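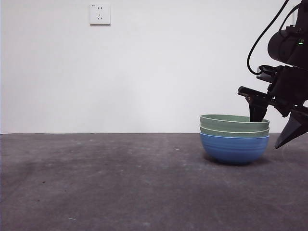
How a robot learns to unstack bowls

Picking one bowl off a stack is a job you can do without thinking. You put your thumb inside the bowl and your fingers outside, you squeeze a little, and you lift. If the bowl underneath comes up too, you give it a shake or hold it down with your other hand.

For a robot, each part of that job has to be worked out. At the Brekgate after-school robot club, the older group has spent this term on bowls. The project is called Stitex. This page tells you how it works, and there is something to try at home at the end.

What is the robot made of?

The part that does the work is an arm. An arm has joints, a bit like your shoulder, elbow and wrist, and each joint has a motor inside to turn it. At the end of the arm is the gripper. The gripper is the robot's hand, but it is much simpler than yours. It has 2 fingers and no thumb.

The fingers on our grippers are black and they get narrower towards the tip. A narrow tip is handy for bowls. It can slip inside the rim of a bowl while the other finger stays on the outside. Then the gripper closes and the wall of the bowl is held between them.

Your hand can feel when something is slippery, or sharp, or about to fall. These fingers can't feel any of that. The robot knows how far open its gripper is, and it has cameras, and it has to manage with those.

Why are bowls difficult?

Bowls look easy, but they cause three kinds of trouble.

They sit inside each other. When bowls are stacked, the rims are very close together. If the outside finger goes a little too low, it can squeeze two bowls at once.

They are round. A box has flat sides that a gripper can press on. A bowl has a curved side that slopes, so it can slide or swing when it is picked up.

They can look the same. If two bowls are the same green, it is hard for a computer to tell where one stops and the next one starts. A blue bowl with a green one inside it is easier, as the colour changes at the rim.

How does a robot learn?

There are two main ways to get a robot to do a job.

The first way is to write a list of instructions. Move left, go down, close the gripper, go up. This works well if the bowls are always in exactly the same place. Move the stack a little to one side and the robot will close its fingers on nothing.

The second way is to show it. A person guides the arm through the whole job while the computer records every movement and what the cameras see. This is called a demonstration. Then the person does it again with the bowls in a different spot, and again after that. The computer looks for patterns in all the recordings. After enough of them, it can make a good guess about what to do with a stack it has not met before.

The club used the second way. The group planned to record 40 demonstrations and ended up with 724, as they kept finding new ways to place the bowls. Each club session is split into 8 short turns so that everybody gets to drive.

What makes a good demonstration?

These are the rules on the wall at the club.

Go slowly. A jerky movement gets copied as a jerky movement.

Put the bowls somewhere new each time.

Lift straight up before you move sideways.

If you knock the stack over, say so, and mark the recording so that it can be sorted out later.

Keep your hands out of the way while the arm is switched on.

What does the robot see?

A camera can be placed at the side of the workspace or fixed near the gripper. A camera at the side is good for seeing how high the fingers are. A camera near the gripper moves when the arm moves, so it gets a close view of the rims and of the fingers themselves.

Shiny surfaces can be a nuisance. When a lot of light bounces off the inside of a bowl, that part shows up as a bright white patch and the computer can't see much in it. You can look for a patch like this in the view from near the gripper.

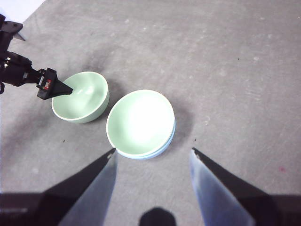 A close view of the green bowls, with gripper fingertips in front.

Words to know

Arm: the long part of the robot, with joints that bend and turn.

Gripper: the part that takes hold of things.

Demonstration: a recording of a person guiding the robot through a job.

Nested: placed one inside another, like bowls in a cupboard.

Rim: the top edge of a bowl.

Try it yourself

You will need three plastic bowls that fit inside each other and a pair of kitchen tongs. Ask a grown-up before you borrow them.

Stack the bowls on the floor. Hold the tongs in one hand and put your other hand behind your back. Take the top bowl off and set it down next to the stack. Then do the next one.

Now close one eye and try again. Most people find it harder to judge how low the tongs are.

Last of all, write out your instructions for a friend. Read them aloud one line at a time while your friend follows them with both eyes shut. If the tongs miss the bowl, change the line that went wrong and start again from the top.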